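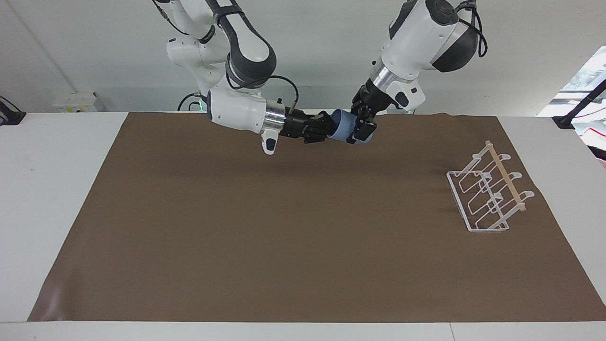
*A light blue cup held on its side, with a white wire drying rack at the right of the mat.*

A **wire drying rack** (also *dish rack*, *plate rack*, *draining rack* or, in older British use, *drainer*) is an open frame of bent wire in which washed crockery is stood to dry in the air. It is usually kept beside the sink, on a draining board, a tray or a cloth. Most household models are made of steel wire with a plastic coating, or of stainless steel left bare. The usual layout is a rectangular frame crossed by a row of upright or slanted dividers, which hold plates on edge. Cups, if they are provided for at all, go wherever there is room.

The rack is one of the plainest objects in the kitchen, and a surprising amount is claimed for it. Catalogues describe racks as hygienic, space-saving, rustproof and suitable for all crockery. The first claim depends mainly on how often the rack is cleaned. The second is true of some folding models when they are folded. The last two are dealt with below.

## Construction

A typical rack has a base of two or more long rails, a pair of end frames, and dividers welded or clipped between them. The wire is bent cold, cut to length and spot-welded where pieces cross. The weld points are the weakest part of the coating, whatever coating is used, and the cut ends are the next weakest. Better makers turn the ends under or cap them. Cheaper ones dip the whole frame once and leave it at that.

Dividers are made in three common patterns:

- **Straight pegs**, which stand vertically and suit flat plates of one size.
- **Slanted dividers**, which lean the plate back a little and let water run to the lower edge.
- **Loops**, in which one length of wire is bent up and down along the rail, so that there are no loose ends between the slots.

Many racks mix the last two. The slanted form is often said to dry plates faster. It plainly makes them less likely to tip forward, and a plate that leans sheds water from its face reasonably well, but the difference in drying time is seldom measured by those who advertise it.

Some racks add a wooden part, such as a dowel along the top, a handle or a side panel. Wood is pleasant to hold and looks well in a photograph. Beside a sink it also needs more care than the wire does, and a wooden rail that is never wiped will darken long before the rest of the rack shows its age.

## Coatings and the word "rustproof"

White plastic-coated wire is widely sold and generally cheap. The coating keeps water off the steel for as long as it is whole. Once it is chipped, water gets under the edge of the break and stays there, and the rust spreads out of sight until the coating lifts. The first signs are usually brown marks on the surface underneath the feet.

Stainless steel does better, though "stainless" covers several grades and the packaging does not always say which. Chromed wire lies somewhere between the two and is often mistaken for stainless in shops.

The Goline works at Skorkine, which made household wire goods for the regional trade, printed the word "rustproof" on its rack labels together with a reference to a 96-hour salt spray test. The test was carried out on straight lengths of coated wire. Finished racks, with their welds and cut ends, were not included. The label was accurate about the wire and of limited use to anyone buying a rack.
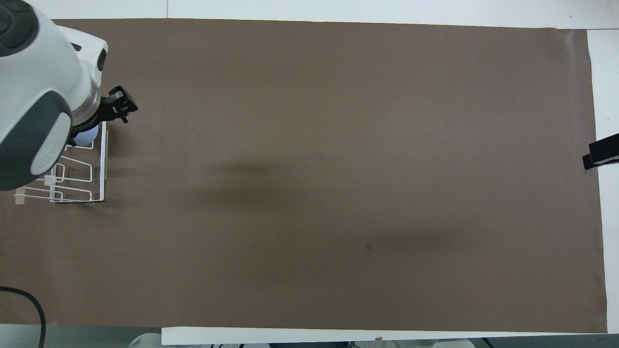 **Inia Solberg**
*Contributing editor, Household and Kitchen*
Last revised September 13, 2020

## Capacity

Stated capacity is the least dependable figure attached to a drying rack. It is normally arrived at by counting the slots and calling each one a plate. In use, a soup plate or a pasta bowl takes up two slots, a thick stoneware plate may not enter the slot at all, and a saucer can fall straight through to the base.

Small racks like the white one illustrated, with a rectangular wire frame and several slanted dividers, suit a household that washes up after each meal. They do less well where washing-up is allowed to gather for a day. A large model from the Goline list measured 407 mm along the base rail and was sold as a family rack. Its length was never in dispute. Whether it held a family's dishes depended on the family, and on whether the saucepans were expected to go in as well.

Width matters more than many buyers expect. A rack that is narrow from front to back can be pulled over by a heavy dinner plate placed in the end slot, particularly when the rest of the rack is bare. Loading from the middle outwards avoids this.

## Cups and glasses

Cups are the weak point of the design. A rack built for plates offers a cup three possible positions: upside down on the base wires, on its side across the dividers, or hooked over an upright by the rim or the handle.

Upside down is the position most often recommended. Water runs off the outside well enough. The inside dries slowly if the rim sits flat on a tray, as the damp air has no way out. On open wires, with a gap below, it dries a good deal better. A cup with a deep hollow in its foot will also hold a small pool when inverted, which then runs down the side when the cup is picked up.

A cup laid on its side lets air in at the mouth but keeps a little water along the lower wall. It may also roll. This is the commonest position in overfull racks, and little can be said for it beyond the fact that it fits.

Hanging a cup on an upright works if the upright is tall enough and smooth at the top. Several makers sell clip-on cup pegs for the purpose. They vary greatly in how firmly they grip, and a set bought from one maker will often be loose on another maker's wire.

## Hygiene

The usual argument in favour of racks is that air drying avoids the tea towel. A damp towel used for several days is a poor thing to rub over clean crockery, so the argument is sound as far as it goes. It tends to leave out the rack itself. Wire intersections collect limescale, grease and crumbs, and the tray beneath collects standing water. A rack that is left loaded all week is never really dry at the bottom.

Ordinary care is simple:

1. Empty the rack once the dishes are dry.
2. Tip out the tray, if there is one, and wipe it.
3. Wash the wires in hot soapy water, using a brush at the joints.
4. Remove limescale with diluted vinegar, then rinse.
5. Look at the feet and the welds for breaks in the coating.

Claims that a coating is "antibacterial" should be read closely. Such wording may refer to an additive that protects the plastic, and says nothing in itself about the plates resting on it. No additive makes up for a tray of old water.

## Surfaces beneath the rack

Coated feet are gentle on most worktops. Bare wire can scratch a soft surface if the rack is dragged. A mat or a sheet of paper is sometimes laid underneath to protect a table; paper is useful under a rack kept for storage or display and of very little use under one that drips. Cloth mats absorb more but must be dried in their turn. Ribbed draining boards remain the most practical base, provided they slope towards the sink. Some are fitted level, which defeats them.

## Other uses

Wire racks are readily turned to other work. They hold pan lids, baking trays, chopping boards, letters and vinyl records, with mixed results. The slots are spaced for crockery, so thin items slump and thick ones jam. For lids the rack is as good as most things sold specially for the purpose, and usually cheaper.

## Disputed points

**Origin.** Popular accounts give the wire rack a single inventor, and they do not agree on who it was. Wooden plate racks are older, and bent wire was used for baskets, toast racks and letter racks as well. A gradual borrowing from these seems likelier than a sudden invention, but the evidence gathered for this article does not settle the matter.

**Durability.** Goline leaflets issued one August gave the life of a rack as 3000 washes. The leaflets do not say whether a wash meant one load of dishes or one cleaning of the rack. On the first reading the figure is modest; on the second it is remarkable. No record of the trial has been found.

**Folding models.** These are said to be weaker than fixed ones. The hinge does loosen with use in many designs, although a rack that stays open all year is unlikely to suffer much from it.

## See also

- Draining board
- Plate rack
- Tea towel
- Toast rack
- Washing-up bowl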